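Progress report to the Grekgate Fund
Ilwood Community Workroom – furniture and fitting out
May 22, 2025

Dear friends at Grekgate,

Thank you for your patience while we got this report together. We had hoped to send it a little sooner, but we wanted the last of the delivery paperwork in hand before we wrote, and it came through at last. It has been a full and happy stretch of months for us, and I hope some of that comes across in what follows, even in the parts about table legs.

As you will remember, your grant of $4,000 was given toward tables and storage for the back half of the workroom, which until last October was being used mainly for things no one had found another place for. The first job was clearing it. We had put this down in the plan as a two-day task and it took us the better part of two weeks, partly because so much of what was in there turned out to be worth keeping. The old sewing patterns alone came to 124 envelopes, and they have now been sorted by size and put where people can get at them. The broken chairs went to the Magagula repair shop, who took the whole lot and sent six back in good order at no charge to us, which was very kind of them.

After the clearing came the walls. You did not pay for the paint, but I mention it as it held up the furniture. We went with a plain pale color all over, after a long discussion and a good many sample patches, and the room feels a great deal lighter for it. The people who come for paper crafts and bookbinding had asked for this in particular, as they do a lot of close work and the old brown walls seemed to drink up whatever light there was.

The tables themselves were ordered from Zulton. We had first planned on a cheaper folding kind, and I wrote to you in the winter about the change. I am glad we made it. The folding ones we tried wobbled when anyone leaned on them to cut, and for a room where people will be leaning and cutting all day long that would have been a constant nuisance. The Zulton tables have white tops with a matte finish, so they do not throw glare back at you, and there is a good broad stretch of surface to spread out on. They wipe down easily with a damp cloth, though we have learned that pencil needs a bit of rubbing.

They are already being used, as you would hope. We opened the room to the regular groups as soon as the tables were level, and in the first full month we had 171 visits, against the 200 we had set as our target for a month by the end of the year. I would call that a very encouraging start! The tops are showing the first faint smudges and a few light scuffs, which I must say I was rather sorry to see the first time, and have since come to feel quite fond of – a table in a workroom ought to look as if work is done on it. 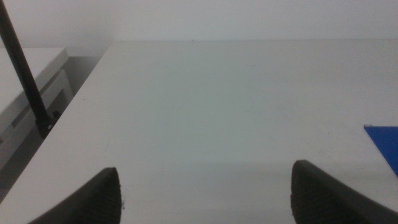

Workroom table with white matte top, May.

Storage is the part that is running behind. We have drawers enough for tools and thread, but the large flat sheets of card and board still have no proper home, and at present they tend to travel from one surface to another depending on who is working where. The flat rack we had chosen was dropped from the catalog between our asking for a price and our placing the order. We have found another that will do the same job and are waiting to hear about delivery. The money for it is set aside and has not been touched, and we do not expect to need any more than was agreed.

One small change we would like your approval for: we had put down a sum for table covers, and having lived with the tables for a while we do not think we want them. The groups would much sooner have cutting mats, which protect the tops just as well and can be put away afterward. The cost comes out the same. If you are content with that, a short note back would be enough for our records.

The next stretch of work is the rack, the mats, and some better labels on the drawers, the present ones being in my handwriting. We will write again once the rack is in. If any of you are passing through Ilwood before then, please do come and see the room while a group is in – there is nearly always tea, and they would love to show you what they are making.

With warm thanks,
The Workroom Coordinator
Ilwood Community Workroom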